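# The Ninety-Second Drawer

Does folding lace save anything besides face?

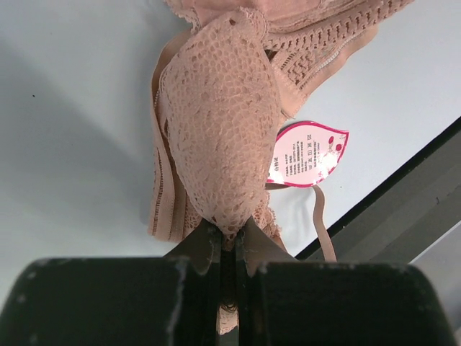

*Reading time: 2 minutes | Mar 11, 2022*

Rosine Lacroix charges $300 to reorganize a dresser, and she starts with the underwear. I own lace bras and have never folded one on purpose. They go in a heap, they come out of a heap, and so far no one at work has complained.

Lacroix's course, sold under the name Huvach, has 20 lessons. Four of them cover bras. Nest the cups, she says, tuck the band behind, never turn one cup inside the other. A drawer takes ninety seconds once you know how. Mine took most of a Sunday.

I'll give her the elastic. A band with an openwork pattern is full of little slots, and hooks find every one of them. Scalloped edging is worse – those tiny loops catch on anything, including the next bra over. So yes, keep the hooks fastened. My grandmother could have told me that for free.

The rest I doubt. Shiyu Tang, who repairs lingerie from a shop in Prarstead, sees bras that were stored beautifully and washed badly. "People blame the drawer," she told me. "I look at the zigzag stitching by the tape and I ask about the dryer." She keeps her own in a shoebox.

Lacroix disagrees, naturally. Her handout claims a folded bra lasts until "at least the second June." Second June after what? I wrote to ask. She sent me a link to the drawer dividers, $248 for the set.

I bought a mesh wash bag instead and fastened my hooks. The heap is back.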